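# grerton-appointments

A data card for a table of college leadership changes: principals, acting principals and deans, who took over, where they served before, and for how long. Compiled from notices in the Grerton area and the colleges around Unholm.

Read this before you put it in a chart.

## What's in it

- 805 rows, one per announced appointment
- 341 rows with a stated length of prior service
- 6 columns: college, post, start, previous college, years served, source type

## Where it came from

Nearly everything was typed up from press notices written by the colleges themselves. A college announcing its new principal has no interest in telling you the first choice turned the job down. Treat "years served" as a claim. We checked 100 rows against staff lists, and the notices tended to round up.

"Retired" is the other weak spot. It covers people who reached retirement age, people who were moved along, and people who turned up at Dinder College the next term. The notices use one word, so the table does too.

## Known problems

- Acting posts are often missing. If a vice principal filled in for a year, you may see no row at all.
- Two colleges merged and kept both names on paper. The Tudose script that matches names guesses wrong here. Fix it by hand.
- Start means the day of the notice unless the notice says otherwise - and few of them do.

## Uses I'd argue against

Ranking colleges by turnover. People keep asking for it. The gaps are too uneven, and a college that issues more notices will look less stable than one that stays quiet.
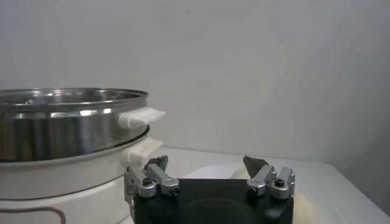

Can I work out the average time a principal stays in the job?

Only for colleges where two appointments in a row are recorded, and even then you get the time between notices. Leave out any college with an acting post in between.

## Comments

**rowcounter:** The merged colleges threw off my join too. A note in the file itself would help.

**unholm_reader:** Did anyone ask the colleges for their own records?

**maintainer:** Yes, in April. Two replied, both with the same press notices.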